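Workshop notebook, Bench 3, Clallitz annex
February

Morning. Carried over the sorting list from last time. Still open: the segmented block, the small drawer box, the tray contents, the matte cloth for the walls.

Segmented block (logged as Stanciu 24). Four dark segments end to end, light gray cap on one end, green oval set in the cap. Seams between segments are lighter than the faces and read well against a pale background. Entry in the register said "three segments, black cap." Corrected both. Nominal length in the register is 168 mm, not rechecked.
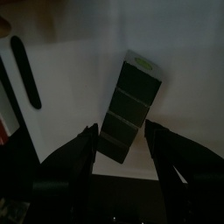

Label for the block goes on the storage bag. Adhesive residue from the last round of labels took 10 minutes to get off a similar part with isopropyl, and I don't want to repeat it.

Black tabletop wiped down before layout. White sheet goes at the front center and stays there for the whole session. Box toward the back, drawer facing front so it can be opened without turning anything. The box is light wood with a thin black handle on top, and the drawer front is red. Register has it under Nevinell, which is the supplier and tells me nothing when I am looking for it. Renamed to "drawer box, red front."

Pink tray back right. Small pieces between box and tray. Marker to the left of the sheet, on the black.

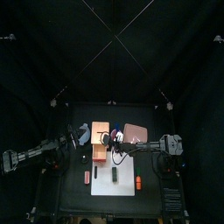
Vol. 10, p. 85

Drawer runners: waxed once in the fall, not since. Add to the list. If they start to bind, use dry wax only. Oil stains the wood and picks up lint from the enclosure fabric.

Fabric: the Codomis roll is the darker of the two we have in stock and sheds less. Order more of that one. Lint roller on the back wall before the table gets wiped, never after.

14:30. Register updated through item 24. Still to do: wax, bag labels, measure the block with calipers and replace the nominal figure. Pink tray needs its own line in the register; at present it is listed under "misc. plastic" with the lids.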